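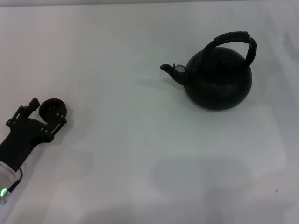 Godorberg「卓上協働ロボット作業基準集」第2版を読んだ

家庭用品を扱うロボット作業のルールをまとめた冊子で、著者はEuan Galbraith。本文は100ページほど、付録に点検表が付く。当方では黒いやかんの把持作業に合わせて、2か月使ってみた。

良かったのは、作業開始前の配置についての章である。対象物とグリッパーの間を十分に空けてから動作を始めること、台の上には対象物以外を置かないこと、の二点が最初に書かれている。白い天板に黒いやかんを一つだけ置く形は、この章の指示どおりだ。準備の手順が決まり、担当者が替わっても配置で迷わなくなった。

取っ手の章も実用的だった。アーチ型の取っ手は、つかむ位置を先に決めて記録する。注ぎ口は人の立ち位置に向けない。初回は必ず空のまま、速度を通常の30%に落として動かす。どれも当たり前の内容だが、文書になっていると新人に説明しやすい。

不満もある。表示灯の章は、色の意味を各社の説明書で確認せよと書くだけで終わっている。手首まわりのケーブルの取り回しは半ページしかなく、図もない。天板の清掃頻度は「適宜」とあり、うちでは作業20回ごとと決め直した。訳文はところどころ硬く、「把持」と「保持」が混在している。

点検表はそのまま印刷して使える。ただし文字が小さいので、A3に拡大したほうがよい。すでに社内基準がある職場なら、買うのは付録目当てになると思う。改訂版は10月に出る予定とのこと。

評価:5点中4点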